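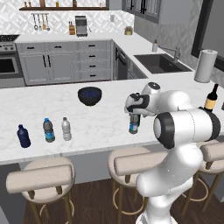 Why did batch 2 of the rye sourdough stay flat?
The starter was too cold in the night, and I used it before it had doubled.

March 10, 2020. Bonness flour again, same bag as before. I mixed 100 g starter with the flour and let it rest 20 minutes before the salt. Graziella thinks the rest should be longer, and maybe she is right, but I want to change only one thing at a time. The dough felt heavy and did not hold its shape in the basket. I baked it anyway – the crust is good, the inside is like wet clay near the bottom.

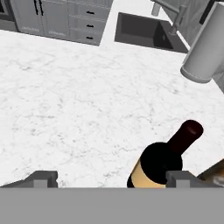 Where should the starter stand overnight?
On the shelf over the boiler, with the lid placed loosely.

Yurani will feed it tonight, I do it tomorrow morning. Please write the hour on the tape, also when it is late. Gunther asks for his thermometer back before May. Next: same recipe, warm starter, nothing else different.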